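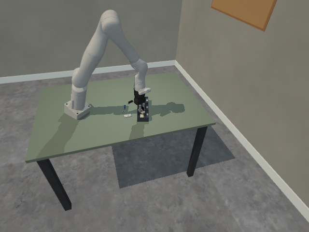 Weißer Arm, grüner Tisch.

Lesezeit: 2 Minuten

September, abends

Um 6 Uhr aufgestanden, Nebel bis zum Zaun. Die Quitten sind noch nicht so weit, die Zwetschgen dafür alle auf einmal. Marites Dizon kam nach dem Frühstück mit dem Anhänger aus Kullitz herüber, und wir haben bis zum Mittag gepflückt. Der alte Baum hinten trägt kaum noch, zwei Äste sind morsch. Die müssen im Winter runter.

Nachmittags entsteint und eingekocht. 16 Gläser Mus, dazu ein Blech Kuchen. Beim Mus habe ich diesmal weniger Zucker genommen und eine Zimtstange mitgekocht. Nach zwei Stunden war es mir noch zu dünn, also weiter bei kleiner Hitze, Deckel schräg. Ein Glas ist beim Einfüllen gesprungen. Die Küche klebt immer noch.

Jerome Magbanua rief an, er will die Leiter zurückhaben und bringt dafür die Hacke mit. Den Weg nach Clodov haben sie gesperrt, er muss außen herum fahren.

Knie tut weh vom Bücken. Morgen die restlichen Eimer, dann den Knoblauch bestellen. Jetzt ins Bett.

Kommentare

Hedi: 16 Gläser, Respekt. Wie lange hält sich das mit so wenig Zucker?

Gartenmaus60: Bei uns sind dieses Jahr fast alle madig.

Marites: Der Kuchen war gut. Den Anhänger brauche ich erst im Oktober wieder.

Kontakt | © Gartentagebuch Kullitz | Nach oben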